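3/19/23

Trying out the Reltar picking kit

I've had the Reltar kit on my mind ever since the October issue, when a few of you wrote in asking if it was any good for small mixed parts. Well, I finally got my hands on one! Huser, who sell it, let me come by for three days and poke at it as much as I liked (they also fed me, so weigh my opinion however you want).

Quick rundown for anyone who missed the earlier piece. Reltar is a gripper and a software package that you bolt onto an arm you already own. You set up two bins next to each other, tell it which one is full, and it moves things across one at a time. Then it can swap and go back the other way, so you can leave it running over lunch and come back to a nice long log.

Setup was easier than I feared. Hiyori Oda walked me through the mounting and the bin calibration, and I did the second round by myself with only one phone call. The manual is a bit of a mess, I have to say. The section on cable routing sends you to a page about user accounts, and I went back and forth between them for a good while before I gave up and asked.

On the long run I gave it 312 picks with household odds and ends, the kind of stuff a returns desk would see. Nearly 200 of those were things it had never been shown, and I was pretty happy with how it handled them. Slim items lying flat were the slowest. It likes to think about those, and I caught myself leaning in like I was watching a golf putt. Clear packaging gave it some trouble too, and Ryszard Zieliński at Huser told me an update for that is on the way. I'll believe it when I've run it, but he did show me the test notes and they looked good.

My one real gripe is the license. You pay per arm, and if you move the kit to another arm you have to ask for a new key, and mine took most of an afternoon to show up. For a shop with one cell, fine. If you shuffle your gear around the way we do, that's going to get old fast.

Would I buy it? For mixed small stuff, yes, I think so. I still want to put it next to the Skakano one before I spend anything, and I have a loaner lined up for the next issue. If you've used either, write and tell me! 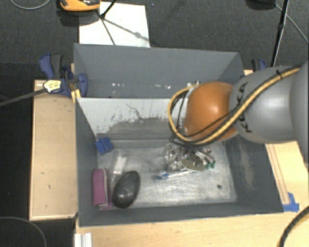
Going in low over the bin on the KUKA, with a purple case and a few other bits over on the left.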